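Household Hardware Collection: Changes to Sorting and Storage

The Hilbridge Repair Library will change the way it receives and stores donated small hardware beginning in March. The new arrangements apply to the main counter at Hilbridge and to the branch at Melis. Members who borrow tools only are not affected and need take no action.

The small hardware collection was started to help members finish minor repairs at home without buying a full packet of screws for the sake of one. It has grown well beyond its original shelf. A review carried out over the winter recorded 1798 separate lots, of which 116 had no label or carried a label that could no longer be read. Staff time spent searching for a single washer or cabinet hinge has increased to a level the library cannot sustain.

Under the new system, donated items will be sorted by type first and by size second. Wood screws, machine screws, nuts, washers and picture hooks will each have their own section. Items of mixed or uncertain type will be held at the counter until a member of staff has had time to measure them. Metric and inch sizes will no longer be stored together.

Members are asked to observe the following when donating. Items should be clean and free of rust. Nails that have been used and straightened will not be accepted. Electrical parts should be handed in separately, with a note stating the appliance they came from. Donations are limited to 5 pounds per visit - larger amounts may be brought in by prior arrangement with the branch. 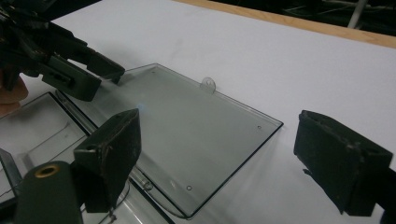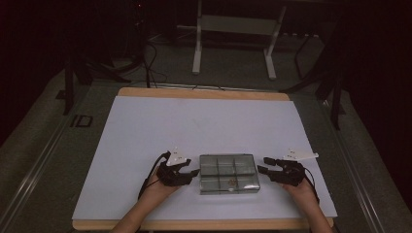 Labels will follow a single format at both branches. Each will show the type of item, the size, the material where known, and the branch to which the lot belongs. Handwritten labels remain acceptable, provided they are in block letters and permanent ink. Blank label sheets are available free of charge at either counter.

The borrowing rules for fasteners are unchanged. A member may take what is needed for one repair and is asked to enter the quantity in the counter book. Unused pieces should be returned within 2 weeks. Specialty fittings, including those from the Luvano cabinet range, must be requested in advance and are limited to one set per household.

The counter at Melis will close at noon during the first week of the changeover so that shelves can be relabeled. The main counter will keep its usual hours. Questions about the new system, or about a large donation, should be directed to Xiuying Xu, Collections Coordinator, at the Hilbridge counter.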